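Bollard Toy Library - where we've got to
Update for the grant team, 24 Jul 2026

Hello again, and thank you for being patient about this one. I know it was meant to reach you before the schools broke up, but the last fortnight of term is our busiest patch of the year and I kept putting it off in favour of finding missing jigsaw pieces.

The short version is that we're open, we're lending, and the money is going where I said it would, apart from one change to the van budget that I'll come to.

Membership first. We now have 237 families signed up, which is well past what I put in the bid. A good chunk of them came through the health visitors, who have been handing out our leaflets at the one-year checks, and plenty more just wandered in because they saw a pushchair jam outside and wanted to know what was going on! Families can take home 2 toys at a time and keep them for three weeks. I did wonder whether to be stricter about late returns, but most people bring things back when they're ready for something new, and I'd much prefer that to frightening anyone off with fines.

What goes out most? Small vehicles, by a mile. I had pictured the big wooden kitchens being the stars (they cost enough) and they do get borrowed, but you need a car and a strong back to get one home. A few little cars go in a coat pocket. We've split them into small sets so that more children get a turn.

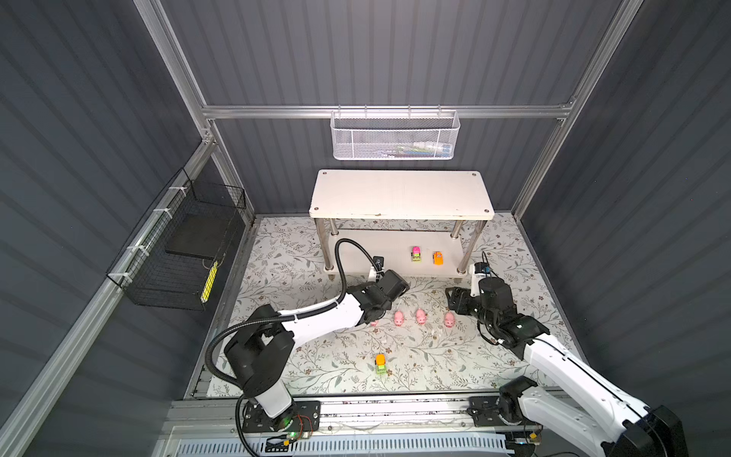 The other surprise has been dressing-up. I nearly left it out of the bid altogether on account of the washing, and now I can't keep the capes on the rail. We wash everything between loans, so the second-hand machine you paid for is earning its keep. It has broken down once (a hair slide in the pump) and the repair came out of our own funds.

Now the van. You'll remember we'd set aside money to hire one on Saturdays for the outlying villages. The hire quotes had gone up so much by spring that we could only have run it for half the year, so after your email in April I moved that line over to two pop-up sessions a month instead. We run one in the hall at Olov and one in the old chapel at Tekin, and people borrow from a smaller stock that I take over in my own car. Olov is going brilliantly. Tekin is slower - the heating is poor, the parking is worse, and we clash with swimming lessons. I've asked about a different slot from October and I'll let you know what they say.

We've had 7 people through the helper training so far. One has since moved away and that leaves 6 on the rota, enough for the main sessions but a bit thin if anyone's ill. I'd like to run another round of training in the autumn. There's still a little left in that line, so I'm not asking for more, just telling you that it will be spent later than the plan says.
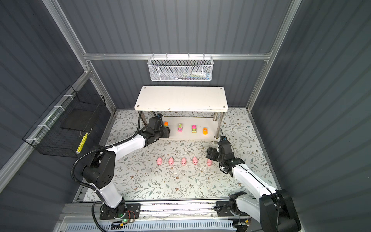 Storage is my main headache at the moment. We've outgrown the cupboard, which was always going to happen, and the ride-ons are living in my garage. The people at Rollov have offered us a lock-up behind their shop at a low rent, dry and with a ramp, and I'm keen to take it. It would come to a bit more than the storage line allows, though the underspend on printing should cover the gap. Could you let me know if you're happy for me to move the money across? I'd like to give them an answer before the summer is out.

A few things haven't worked. The online catalogue is still half finished, mostly because typing up the name, age range and number of bits for every single puzzle is very dull and I'm the one doing it. The evening session for working parents had poor turnout and I've stopped it for now. Several of them have asked for early Saturday mornings instead, so we'll try that in September and see who turns up.

The feedback forms are in a folder with the receipts, and I'll scan the lot next week. The comments are mostly lovely, with a couple of fair grumbles about flat batteries. We've started checking those at the desk before anything goes out.

If you'd like to come and see a session, Wednesdays are the liveliest and there's always a pot of tea going. Mind the ball pit by the door.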